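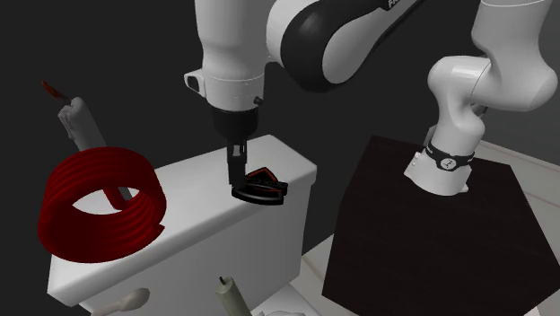 Hanne Laaksonen pergunta se vale a pena passar pelo simulador quando o braço já está montado na bancada, e diz que no caso dela preferia ir logo às peças verdadeiras. Pode ser feito assim, mas este guia parte do princípio de que a secção 3 foi cumprida até ao fim antes de se ligar o braço à corrente. Quem já tem uma cena do Zukora a funcionar pode saltar para 3.2.

## 3. Ensaio da cena no simulador

### 3.1 Preparar a cena

1. Abra o Zukora e crie um projeto vazio. Guarde-o na pasta partilhada da oficina, dentro de `paseck/cenas`.
2. Importe a caixa de apoio (`caixa_escura`) e pouse-a no chão. A altura deve ser a da caixa real, medida com fita e sem contar os pés de borracha.
3. Importe o braço e fixe a base ao tampo da caixa. Escolha a ligação **rígida**. Com a ligação **livre** o braço tomba assim que a simulação arranca.
4. Importe o depósito de autoclismo com a tampa posta. A tampa é um corpo à parte e tem de ficar assente antes de receber objetos.
5. Acrescente os objetos soltos: a espiral vermelha em cima da tampa, as velas e a peça em arco, preta e vermelha, que vai ser agarrada.
6. Corra a simulação 2 segundos sem mover o braço e volte a parar.

> **Nota.** No passo 6 é normal que uma vela deslize e fique encostada a outro objeto. Se a posição for estável, guarde a cena tal como ficou. Não é preciso endireitá-la.

> **Cuidado.** Não junte a tampa e o depósito num só corpo para poupar tempo de cálculo. A peça passa a ressaltar no contacto e as forças medidas deixam de servir.

### 3.2 Definir a pega

1. No painel **Garra**, abra os dedos até ao limite.
2. Leve o punho à vertical, com os dedos a apontar para baixo, e coloque-o por cima da peça em arco.
3. Desça em modo manual, no passo mais pequeno, até os dedos ladearem a peça.
4. Feche a garra. O painel indica contacto nos dois dedos. Se indicar apenas um, abra, corrija a posição lateral e repita.
5. Grave o ponto com o nome `pega_arco`.
6. Suba o punho na vertical até a peça deixar de tocar em qualquer superfície e grave `saida_arco`.

O atrito entre os dedos e a peça vem por omissão com um valor alto demais. A Yamuna Nair corrigiu-o na cópia da oficina, mas quem instalar o programa em casa recebe o valor de origem. O ficheiro corrigido chama-se `atrito_yn.cfg` e carrega-se em **Ficheiro > Materiais**.

### 3.3 Pousar a peça na tampa

1. A partir de `saida_arco`, mova o punho até à zona livre da tampa, do lado oposto à espiral.
2. Baixe até a peça ficar suspensa a pouca distância da superfície e grave `antes_pousar`.
3. Mude para velocidade lenta.
4. Continue a descida até o indicador de contacto acender.
5. Abra a garra e suba sempre na vertical, sem rodar o punho.

Repita a sequência com a peça a sair de 3 posições diferentes. Se a espiral ou uma vela se mexer durante o trajeto, acrescente um ponto intermédio mais alto. O cotovelo passa bem acima da tampa e raramente é ele o culpado; verifique primeiro a garra.

> **Cuidado.** O simulador não conhece os cabos. Um movimento aceite no ecrã pode esticar o cabo da garra no braço montado. Antes da primeira execução real, faça todo o percurso à mão, com o braço desligado.

### 3.4 Mensagens e correções

| Mensagem | O que fazer |
|---|---|
| Erro 219 | A base perdeu a ligação à caixa. Repita o passo 3 de 3.1. |
| Contacto inicial | Dois corpos começam sobrepostos. Suba a tampa um pouco e deixe-a assentar. |
| Pega instável | Carregue o ficheiro de materiais e grave de novo `pega_arco`. |
| Limite de junta | Aproxime a caixa do depósito ou escolha outra orientação do punho. |

O registo guarda 1000 linhas e depois começa a escrever por cima das mais antigas. Exporte-o antes de fechar o programa se quiser comparar ensaios.

### 3.5 Passar para o braço montado

1. Exporte os pontos para o controlador Achterberg.
2. Confirme a distância entre a caixa e o depósito verdadeiros.
3. Execute primeiro sem peça, em velocidade lenta, com uma mão no botão de paragem.
4. Execute com a peça.

Os pontos exportados antes de março usam a numeração antiga das juntas e têm de ser gravados de novo. A ligação elétrica do controlador vem na secção 4.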